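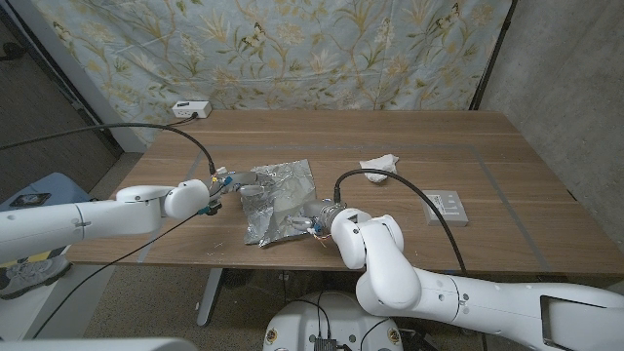

Foil task, both arms on the sheet. Left at the far corner, right at the near edge.

November, Batstead bench, arms up at 9:40

Picking up where Embla left off. Target for this block is 750 good episodes of foil handling, we're at 37 as of this morning. Slow going but the first few were mostly arguing about what counts as good.

Task text as it now stands: "grip the foil with both hands and flatten it out." Young-sook wants "smooth" instead of "flatten". Left it as flatten, the earlier batch all says flatten and I don't want two labels for the same motion. Can be reworded at export if she still feels strongly.

Settings today
— gripper force down one notch from the towel task. At the old setting we tore two sheets at the corner before morning tea
— left arm speed unchanged
— episode cap 70 seconds, then stop and mark as timeout. Don't keep fighting with it
— foil has to start inside the tape lines. Anywhere inside is fine, vary it

Notes as I go

Foil is a pain for the depth stream. Shiny patches come back as holes, and they move whenever the sheet moves. Colour stream looks ok. Märta thinks we should keep the bad depth in and let the model sort it out, I'd sooner flag it per episode so we can filter later. Added a column "depth_holes" y/n. Please fill it in, even when it's obviously y.

Corner grabs: coming in low and flat from the side is much better than coming down from the top. From the top the finger just pushes the sheet along the wood. Trygve was doing top grabs all last block so his success rate looks worse than it should.

Right hand as holder, left as puller, works. The other way round I keep getting the right elbow too high and it runs out of reach near the back line. Should collect some of both anyway or we'll end up with a policy that only knows one way. Say one in every five swapped.

Crumpling: we were starting every episode from the same sheet and by the tenth run it had gone soft and took any shape. Fresh sheet every eight episodes from now on. Crumple by hand, open it halfway, put it down. Do not fold it neatly, Lovisa.

Paper towel stays on the table as a distractor. Move it between episodes. If a gripper touches it, still keep the episode but put it in the notes feild.

Left arm had a small jerk on homing, twice. Checked the cable at the wrist, reseated it, hasn't come back so far. If it does, stop and write the time down so I can match it to the log.

Lost a bit over lunch — recorder was writing to the Golero drive and it filled up without saying anything. Last three before lunch are gone. Now writing to Haugland, which has space, but check the counter goes up after each save.

Questions for Märta
— does a half-flattened sheet at timeout go in as a failure or get dropped? I've been keeping them as failures
— the whole set is meant to reach 3,000 across all the deformable tasks. Is foil still 750 of that or did Panberg ask for more

To do
— more foil, we're on the last roll
— wipe the table, small specks near the front left are starting to build up
— replay a few of Embla's episodes against mine, I think her approach is slower and probaly cleaner
— Trygve on the left side tomorow, I'll do resets

Shut down 4:50, arms parked, e-stop in.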